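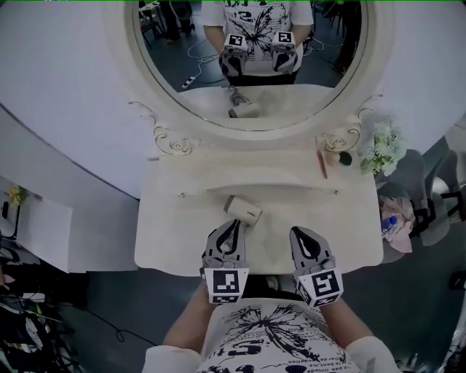 6 min read

How to get from Wident airport to Pusta without paying for a taxi

Pusta has no airport, no highway exit and, by local preference, no parking. What it has is a harbor, a hill and a great many guesthouses at the top of the hill. Most visitors fly into Wident, look at the map, see that Pusta is right there across the water, and get into a taxi. The taxi then drives the long way around the bay while the meter has the best afternoon of its life.

The cheaper way is a bus, a train and a boat. It sounds like a punishment, but all three run on a single ticket and the whole thing takes a little over two hours if you make the connections. I've done it in both directions, in good weather and bad, once with a suitcase that had three wheels.

Before you leave home

Check which boat timetable is in force. The summer one starts in May and the winter one starts when the ferry company feels the chill. In summer there's a boat every hour until 9 p.m. In winter the last one leaves at 6:15 p.m., and if your flight lands after 3:30 p.m. you should plan on a night in Isska.

Download the Waweru app if you like apps. You can buy the same ticket from a machine, so this is optional, and the app will ask for your date of birth, your shoe size and the name of your first pet before it shows you a bus. (Not the shoe size. It feels like the shoe size.)

Bring a debit or credit card you can tap, plus a few coins for the harbor restroom, which is clean and guarded like a bank vault.

Step 1: Buy the ticket

Come out of baggage claim and turn left. You'll pass two car rental desks and a bakery. The Waweru machines are just past the bakery, and there are three of them, one of which works.

Press the flag for English, then choose "Bay Through Ticket." Don't choose "Bay Day Ticket," which costs nearly twice as much and is meant for people who want to spend a day riding back and forth. If you're traveling with kids under six, they ride free and don't need a ticket of any kind.

The machine prints two slips. The short one is the receipt. The long one is the ticket, and you'll need it three times, so don't use it to wrap your gum.

Step 2: Take bus 118 to Wident Central

The 118 leaves from stand C, outside and across the crosswalk. It runs every twenty minutes. There is also an express coach at stand A with soft seats and a friendly driver who will load your bags for you. It doesn't take the through ticket.

Validate the long slip in the green box behind the driver. Push it in until you hear the clunk. No clunk, no stamp, and the fine is 100 euros, payable on the spot to an inspector who has heard about your flight delay from everyone else on the bus.

The ride is twenty-five minutes. Stay on past the stop called Wident Market, even though half the bus gets off there with luggage and it will feel like you're making a mistake. You want the stop after the river.

Step 3: Take the train to Isska Harbor

Wident Central has eight platforms, and the Isska trains nearly always use the short one at the far end, behind the flower stand. Look for "Isska Harbor" on the departures board. Plain "Isska" is a different station, in the upper town, and it's a long walk down to the water on cobblestones.

Sit on the right side for the view. The left side looks at a cement works for most of the way, which has its fans, I suppose.

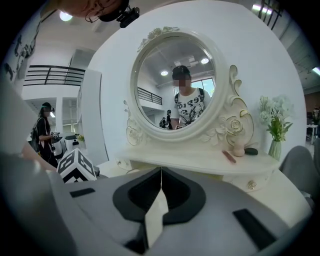

You don't have to validate again on the train, but the conductor will want to see the stamp from the bus. If she tears a corner off the ticket, that's normal. The journey is thirty-eight minutes, and Isska Harbor is the end of the line, so you can nod off if you want to.

Step 4: Catch the boat

Leave the station by the main doors and walk straight toward the water. The terminal is the low building with the blue roof. Two companies share it, and only one of them honors your ticket. Go to gate 2. Gate 1 is for the sightseeing cruise, which also goes to Pusta, eventually, after visiting a lighthouse and a gift shop.

Boarding opens fifteen minutes before departure. Big bags go in the cage on the lower deck. Keep your jacket with you, even in July - the upper deck is lovely for the first ten minutes and then becomes educational.

The crossing takes thirty minutes. If the sea is rough, the boat goes behind the islands and takes forty-five. If it's very rough the boat doesn't go, and a replacement bus leaves from outside the terminal. Your ticket is good on that too.

Step 5: Get up the hill

The old town of Pusta sits at the top of 483 steps. They begin cheerfully opposite the dock and stay cheerful for maybe sixty of them. The brochure from the tourist office calls the climb "a gentle introduction to the town." I'd like to meet whoever wrote that, once I've got my breath back.

You have two other choices. The funicular is around the corner to the right, past the fish restaurant, and runs until 10 p.m. It's included in the through ticket, although the sign saying so is inside the car, where you'll read it after paying. Show the long slip at the window. The other choice is the porter service on the dock, which takes your bags up by electric cart and leaves them at your guesthouse. Book it by 4 p.m. and agree on the price per bag before anything gets lifted.

Going back

Do everything in reverse, and start earlier than you think. The morning boats fill up on changeover weekends, when some 1,000 people try to leave the island with beach umbrellas. For a flight before noon, take the 7 a.m. boat. The ticket machine at the Pusta dock takes cards only and faces directly into the sunrise, so you'll be buying your ticket mostly by feel. The through ticket is the second button down on the left.

If you miss the train at Isska, there's another in half an hour, and the station café does a decent cheese pastry.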